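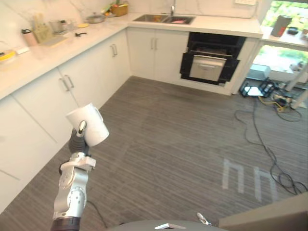

Home Skills, Unit 4: The Counter and What Lives on It

Search handouts Go

Hi everyone, Padmavathi Fernandes again. A few of you missed the September session at Tosside, so I've typed up my notes with the bits I scribbled in the margins (sorry if they jump around, so did I).

We spent most of the session on the idea of a "landing spot." Any white pitcher, cup or kettle you use every day needs a place to be set down that isn't wherever your hand happens to be. In an L-shaped kitchen I like to use the corner for things that don't move much. A produce basket is great there! Everything with a handle goes closer to the front, handle toward you.

Vlasta asked whether a pot can stay out on the counter. Sure, if it has its lid on and you cook with it most days. If you only bring it out for soup weather, find it a cabinet. 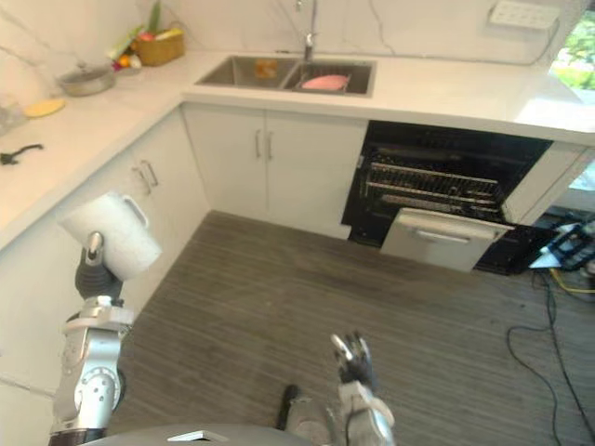

Next up, the double sink. Pick one basin for washing and one for drying and please, please stick with it. I keep the sponge on the washing side and a wire rack in the other, and my sister does it the opposite way around, and we're both still speaking. If your rack fills up before you're done, stop and dry what's in it. Stacking a wet plate on a wet plate just means you'll be drying both of them again later.

We use cookies to remember your preferences. Accept / Manage settings

Pouring and carrying, which is where I got a little carried away last time. Take a cup by the handle or low on the body, never by the rim somebody is going to drink from. A full pitcher wants 2 hands, one on the handle and one underneath. Alžběta Kováčik showed us how she walks hers across the room at waist height and I've been copying her ever since.
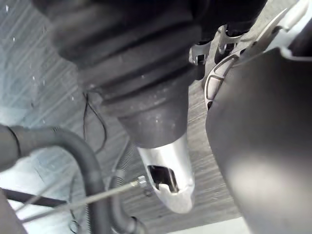
Check the floor before you carry anything. Mats, bags, cords, the dog. My rule at home is 3 seconds of looking and then go. Carpet tiles are kinder to a dropped cup than ceramic ones, but they hang on to a milk spill, so blot it right away and don't scrub!

Labels: new pitchers and canisters often have a sticker on the bottom. Warm soapy water for a while, then your thumbnail, then a dab of cooking oil on whatever gunk is left. 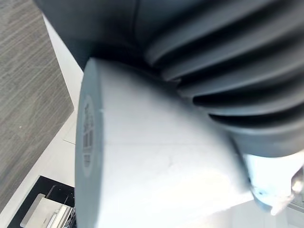
For next time, pick one stretch of your own counter and write down what's on it in the morning and again after dinner. Circle whatever moved. Owen's list ran to 33 lines last year, so don't be shy. Alžběta Hrubý has the spare worksheets if yours got coffee on it, and the reading is chapter 4.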